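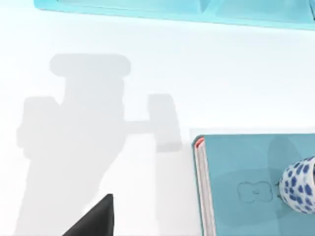 The planner had failed on run 237 again, and it had failed in the same place.

I had the log open on the left screen and the simulator on the right. The rest of the floor at Kadura was dark. On the whiteboard somebody had written FARQUHARSON SHIPS FRIDAY, and under it, in smaller letters, the date, Friday, January 6, 2023. It was already Thursday night.

Farquharson was the shelving job. A library wanted a two-armed machine to put returned books away after closing. We had no library and, that month, no machine either, so all the work went through Neverside, our simulator. Neverside had a white table, a turquoise shelf and a teal book. I had looked at that book more than at any book I ever read.

The log said what it always said. Goal reached: false. Path found: none. Time spent planning: 12 seconds, which was the limit I had set back when I thought 12 seconds was generous.

I raised the limit. The planner used every second of it and found nothing. I put the limit back.

My lead called a little after that. She was at home and I could hear a dishwasher.

"Is it the grasp?" she asked.

"The grasp scores fine."

"Then what does it think is in the way?"

I said I didn't know. She told me to find out before I changed anything else, and then she told me to eat something, and hung up.

I ate crackers out of the drawer and turned on the collision map. That was Mastorero's part of the code. Mastorero was the perception module, written two years before I was hired, and people left it alone the way you leave a fuse box alone. It took the camera view and turned it into blocks of filled space. The planner had to keep the arms out of the blocks.

The map came up in orange. There was a block for the shelf and a block for the book. Between them, and all down the left side, were more blocks, low and lumpy, where the table should have been clear. I rotated the view. They had a shape like an elbow. I moved the left arm by hand with the arrow keys and the lumps moved with it.

It was treating the arm's shadow as a thing.

I sat back. For three weeks the robot had been refusing to reach through its own shadow, and I had been tuning the wrong module.
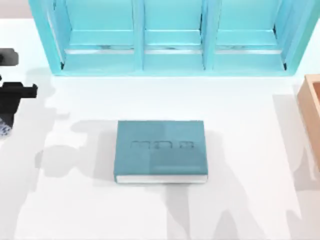

Why would a planner stop for a shadow?

The planner never sees the shadow at all. It only gets the blocks that perception hands over, so if a dark patch on a white table is marked as solid, the planner goes around it or gives up.

I wrote that in the ticket, close to word for word. Then I went looking for the line that did it.

It was a threshold. Any patch darker than the table by more than 9 levels was given a height, and the height was a constant. There was a comment beside it that said "fix before demo." I checked the history. The demo had been in another January, for another customer.

I took the constant out and made it use the depth reading, which had been there the whole time, computed on every step and thrown away. The change was four lines. I ran the tests. Two failed, and both of them were tests that expected the lumps. I read them through twice before I deleted them.

Then I started run 238.

The orange came up around the shelf and the book and nowhere else. The planner returned a path in under a second. I watched the left arm go down, its shadow sliding across the table ahead of it, and the fingers closed on the spine. The book came up crooked. It knocked the left divider on the way in and stopped half inside the compartment.

Goal reached: false.

I saved the log and called my lead back. The dishwasher had finished.

"It hit the shelf," I said.

"It got to the shelf?"

"Yes."

"Okay," she said. "Send me the grasp angles. I'll put some coffee on."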